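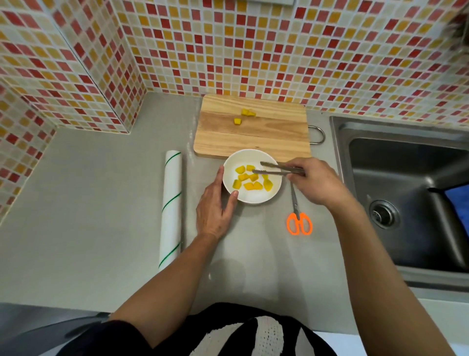
学習用の作業例は、今期どこまで集まりましたか。

今期末の時点で、検査を通った作業例は1,788件です。計画の目標は2,000件でしたので、まだ目標に届いていません。不足分は次の期の前半に集める予定で、追加の予算はお願いしません。

この報告の対象は何ですか。

Ivness計画のうち、台所の手作業を記録し、学習システムに渡す例を作る部分です。ロボット本体の調整はBrakbergの担当で、その報告は別に提出されます。私たちPralvilleの班は、人が作業するときの頭の高さからの映像と、それに付ける作業の区切りと説明文を受け持っています。

どのような作業を記録していますか。

食材をつかむ、移す、並べる、ふたをする、包む、拭く、片づける、の7種類です。前の報告では「つかむ」と「移す」を一つの種類として数えていましたが、Brakbergから、つかむ瞬間だけを取り出して使いたいという希望がありましたので、今期から分けました。前期の記録も同じ基準で区切り直しました。この作業に予定より長い時間がかかったことが、件数が目標に届かなかった一番大きな理由です。

道具を使う例と、手で直接行う例の割合はどうなっていますか。

道具を使う例を多くしています。特にトングは、先が二つに開いて閉じる動きがロボットの手に近く、学習の最初の段階で役に立つと考えています。切った果物のように小さくて滑りやすいものをトングで扱う例は、一回の作業が短いのに、つかみ直しがよく起こります。つかみ直した例は失敗として捨てないで、「やり直しあり」の印を付けて残しています。Brakbergの担当者からも、この印のある例をもっとほしいと言われました。

記録はどこで行っていますか。

専用の実験室は使わず、協力してくださる家庭の台所で行っています。今期は11か所の台所で記録しました。台の色、壁のタイル、流しの位置、照明の向きは家ごとに違います。私たちは作業の前に台所を整えすぎないようにお願いしています。作業に使わない道具がそばに置いてあっても、危険がなければそのままにします。学習システムが一つの決まった背景だけを覚えてしまうことを避けるためです。

参加する方には、どのような指示を出していますか。

指示は一枚の紙にまとめてあります。今期の途中で文章を直し、次の内容になりました。

いつもの速さで作業してください。
片方の手で器を押さえるかどうかは、自由に決めてください。
落としたものは、安全であれば拾って続けてください。
作業中に話をしても問題ありません。音声は保存しません。
疲れたときは、途中でもやめてください。

古い紙には「ゆっくり、はっきりと動いてください」と書いてありました。そのとおりにすると、動きが不自然になり、手が空中で止まる時間が長くなりました。この文を消した後の記録は、見直しのときの印象がかなり違います。ただし、古い指示で取った例も検査の条件は満たしていますので、件数に含めています。どちらの指示で記録したかは、一件ごとに分かるようにしてあります。

検査はどのように行いましたか。

一件を二人が別々に見て、作業の始まりと終わりの位置を付けます。二人の位置が大きくずれたときは、三人目としてSimone Bastosが判断します。彼女は説明文の言葉の統一も担当しています。今期に一番意見が分かれたのは、「移す」の終わりをどこに置くかという点でした。物が手や道具から離れた時点とするのか、手が元の位置に戻った時点とするのか、班の中でも考えが違いました。話し合いの結果、物が離れた時点を終わりとし、手が戻る動きは別の区間として残すことにしました。この決定は作業手引きの第三章に書き加えました。

個人の情報はどのように守っていますか。

頭の高さから下を見る映像ですから、顔はほとんど入りません。しかし、窓や金属の表面に顔が映る場合があります。このような部分は、渡す前にぼかしの処理をします。郵便物や薬の名前が読める場合も同じです。処理の前の映像は鍵のかかる保管場所に置き、見ることができる人を班の中の三人に限っています。参加をやめたいという申し出は今期に一件あり、その方の記録はすべて消しました。

遅れている点と、その対応を教えてください。

遅れは二つあります。

一つ目は、「包む」と「ふたをする」の例が少ないことです。この二つは一つの台所で何度もくり返すと、参加者が慣れて同じ動きになります。一回の訪問で行う回数に上限を設けましたので、件数の増え方が遅くなりました。次の期は、新しい台所を先にこの二つの作業に使います。

二つ目は、保存装置の納品です。Damasceno社に注文した装置の到着が遅れ、その間は手持ちの小さい装置に分けて保存しました。データの欠けはありませんでしたが、照合に最大で七日かかった月がありました。装置は現在、通常どおり使っています。

予算の使い方に変更はありますか。

総額に変更はありません。費目の間で一つだけ移動をお願いします。交通費が予定より少なく済みましたので、残りを区切り作業の人件費に移したいと考えています。金額の表は別の添付書類に入れました。ご承認をいただいてから移動を行います。

次の期の予定はどうなっていますか。

最初の月に、今期の残りの件数を集めます。同時に、左手を主に使う方の参加を増やします。今の記録は右手で道具を持つ例に偏っており、この点は前回の審査でもご指摘をいただきました。6月には、Brakbergと共同で、私たちの例だけを使った学習の最初の試験を行います。試験の結果は、良くない部分も含めて次の報告に書きます。

ご判断をお願いしたいことはありますか。

費目の移動のほかに、もう一つあります。集めた例の一部を計画の外の研究者に公開するかどうかです。参加者の同意書は、公開する場合としない場合を分けて取ってありますので、同意のある分だけを公開することは可能です。班としては公開に賛成ですが、時期は6月の試験の後がよいと考えています。

2025年3月20日
Pralville 作業記録班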